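The Pie Year

I had been living over the Draser hardware store for exactly 14 days when I agreed to judge the pie contest in Flornwood, and I want it on record that I agreed because I thought the woman on the phone was selling windows. I said yes to get rid of her. She said wonderful, be at the grange hall by ten, don't eat breakfast.

That was Nidia Tamayo. I didn't know yet that you can't get rid of Nidia by saying yes. (You can't do it by saying no either, but at least with no you get to keep your afternoon.)

I'd moved up from Brirley after the divorce with a car full of lamps. I don't know why lamps. Thomas kept the couch and the good pans and the dog, and I walked through the house on the last day and took every single lamp like some kind of moth. So there I was in two rooms with terrible carpet and really beautiful lighting, and I hadn't talked to anyone but the mailman, and now I was a judge.

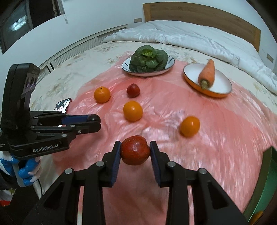
PART ONE: APPLE

The other judge was already sitting down when I got there. She had a legal pad and three forks lined up on a napkin.

"Aishwarya Rao," she said. "Are you a crust person or a filling person?"

I said I guessed I just liked pie.

She wrote something on the legal pad.

I should explain that in Flornwood the apple pies go first and the apple pies are war. There was a family on one side of the hall and a family on the other side of the hall and it was the same family. Two sisters, both past seventy, both using their mother's recipe, each one sure the other had copied it down wrong in 1961. They had not sat at the same table since. One of them used nutmeg. I was told this in the coat room, in a whisper, by a man I'd never seen before or since.

The pies only had numbers on them, but come on. Number 4 had nutmeg. Number 9 didn't. I took a bite of one and then a bite of the other and I'm telling you they were the same pie! Same butter, same lemon, the same little fork marks around the rim, and the apples sliced so thin you could have read a letter through them. I went back and forth until my fork hand got tired.

"Well?" said Aishwarya.

"I can't tell them apart."

"No," she said. "Neither can I. I've been doing this for six years and I never could." She looked over at the sisters, who were both pretending to study the ceiling. "I just alternate. Last year was nutmeg."

"Is that allowed?"

"Write down a nine for number 9," she said, "and have some water."

So that's what I did. The nutmeg sister clapped for exactly as long as was polite, and the other one cried a little into her sleeve, and then I saw her cut a slice, a big one, and carry it across the hall on a paper plate and put it down without a word and walk back. The nutmeg sister ate the whole thing. I watched her do it. She even got the crumbs.
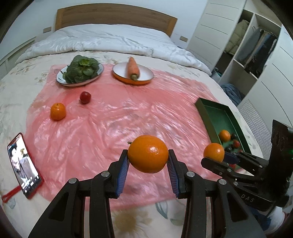 Part two: citrus and everything else.

After apple, people relax. Somebody's nephew had brought an orange chiffon that had slid sideways in the car, and he stood next to it with his arm out as if it might go again. There was a vinegar pie I still think about. There was a lime thing with pretzels in it, and Aishwarya put down her pen and said, "Oh, I hate that I love this," which was the first time I heard her laugh.

We gave the blue ribbon to the chiffon. It tasted like being let out of school early, and the nephew forgot all about his arm and hugged Nidia so hard her glasses came off.

Afterward I helped stack chairs. Nidia counted the cash box on the edge of the stage and got 360 dollars, then counted again and got 755, and said she was going to go with the second one. Aishwarya walked out with me. It was dark already, being November, and she asked where I lived and I pointed across the road at my windows.

"That's you?" she said. "With all the lights?"

I'd left them on. Every lamp I owned, going full blast over the hardware store.

"We've been wondering who that was," she said. "My mother thinks you're a dentist."

I asked if she wanted to come up and see them. She said she was too full for stairs, but she'd come tomorrow, and did I own a pie dish, and I said no, and she said good grief, and wrote it down on the legal pad.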